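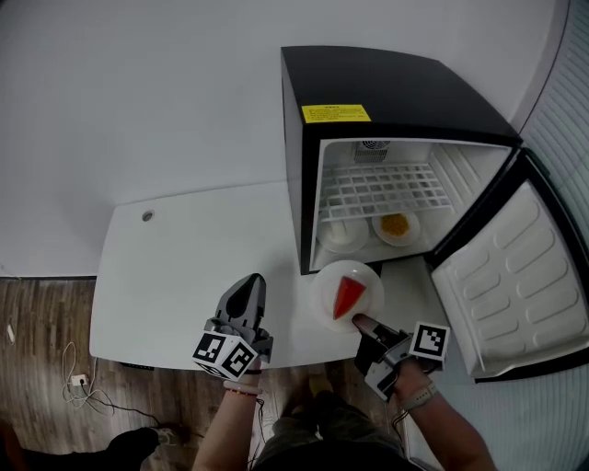 Re: [hut-kitchen] Mini fridge – what fits, who's using it

From: Emrys Gronow
Date: Jan 31, 2020

Quick one, typing between jobs so excuse mistakes.

Pic at the top is the little black fridge on the white table, door open. Answers to Hiris below.

> Hi all
> Before I bring lunch for the lot of us – how big is this fridge really?
> Will it take dinner plates or do I need to put everything in tubs?
> Also is there a shelf, and can it come out? The old Boto one had
> a solid shelf and you couldn't stand a milk bottle under it.
> And what's the yellow sticker?
> Hiris

Plates – yes, small ones. Two of the round white ones go side by side on the floor of it, under the rack. Third one is out on the table in front, the one with the red wedge on. Try the rack for that if you like, I haven't. Dinner plates, no chance, use tubs.

Shelf – one, white wire, fairly high up. Slides out I think but it was stiff when I tried in December and I didn't want to force it. Milk will have to lie down or go in small bottles.

Sticker – it's a warning label, front edge of the top. Please leave it on. And don't stand the kettle up there, the top is glossy and marks if you so much as look at it.

Little fan grille at the back, top of the inside. Dont push things up against it. Somebody wedged a bag of salad there before Christmas and we had frozen lettuce.

Door opens to the right and wants a fair bit of room, so keep bags off that end of the table.

Other bits:

Cost us 800 less than the Wunderlich everybody wanted, kitty now stands at 2,224. Full figures when I find the notebook.

Cover your food please. Anything uncovered dries out overnight, sweetcorn and egg especially, and then the whole thing smells.

Name and date on tubs. Up to 19 of us on the long weekend and one small fridge, so bring cool boxes for drinks. I can lend two.

Wipe up melon juice and the like straight away, it gets under the seal and goes sticky.

Hiris, can you say by tonight how many tubs? Will be up there first thing and can clear a space.

Emrys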